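How I Store Out-of-Season Clothes in a Shallow Bin

Every October I pull the summer clothes out of the closet, and for years I just crammed them into whatever box was closest. Then in spring I'd spend an entire evening digging for one T-shirt (and find it, of course, at the very bottom with creases that took two rounds of ironing). So this is how I do it now. It takes me one evening, start to finish, and I kind of look forward to it!

What you'll need

A shallow bin or drawer
A liner, either fabric or paper
Clear zipper bags, big enough for a folded shirt
A marker or a few stick-on labels

I buy my bags from Trondley in the 200 pack, which sounds ridiculous until you start using them for everything – socks, scarves, craft stuff, the spare cords. Any zipper bag with a slider works. I like the slider kind better than the press kind because I never quite get the press kind shut at the corners.

Step 1: Line the bin

Wipe the bin out and let it dry all the way. Then lay in your liner and push it into the corners. I'm a sucker for a botanical print on a white background, and Pichon has some really sweet ones, but an old pillowcase cut open along the seams does the same job.

Step 2: Wash first, fold second

Only clean clothes go in. Sunscreen and sweat marks that you can't even see in fall have a way of turning yellow by spring. Once everything's dry, fold each piece to the same width as your bag. I lay a bag on the table and fold against it, sleeves in, then bottom up to the collar.

Step 3: Bag the light stuff

Stripes and anything with white trim go into bags, one piece per bag. Slide the fold in flat, close the zipper most of the way, press the air out with your forearm, then close the last bit. Don't squash it hard or you'll set creases into the fabric.

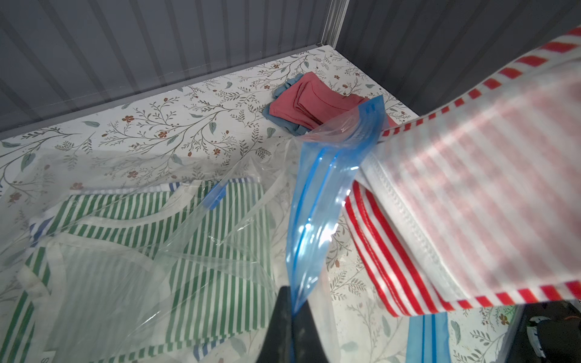
If you have a few small folded cloths, those can skip the bag and go toward the back. They hold their shape fine by themselves, and they keep the bags from sliding around when you open the bin.

Step 4: Thick and stretchy things go in loose

Ribbed knits don't love being sealed up tight. I tried it one winter with a top from Fellden and the ribs came out with a weird wave down the front. Now I fold those in half once, maybe twice, and put them in last so nothing is pressing on them. Cotton T-shirts can go either way. Mine usually get tossed in while I make up my mind, then refolded.

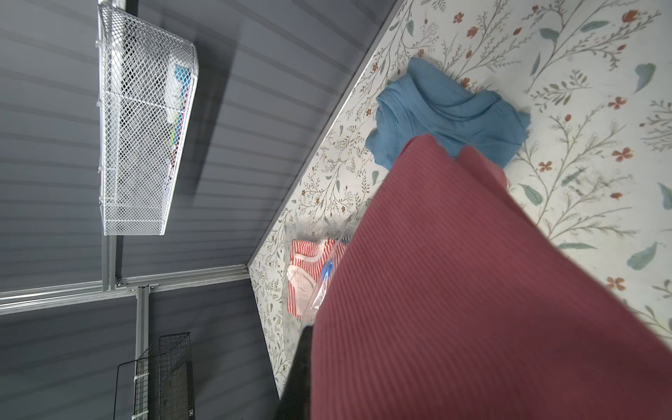
Give yourself a few minutes for a reshuffle at this point. I always end up taking a couple of pieces back out, because the first try is never flat. What you want is one layer, or two at most, so you can see a bit of everything without lifting.

Step 5: Label and put away

Write on the bag before you fill it next time, trust me – marker on a lumpy bag looks awful. I put the type of clothing and the size, and leave it at that. Bins go on the bottom shelf, away from the heater, and I open them once in the middle of winter to let some air in.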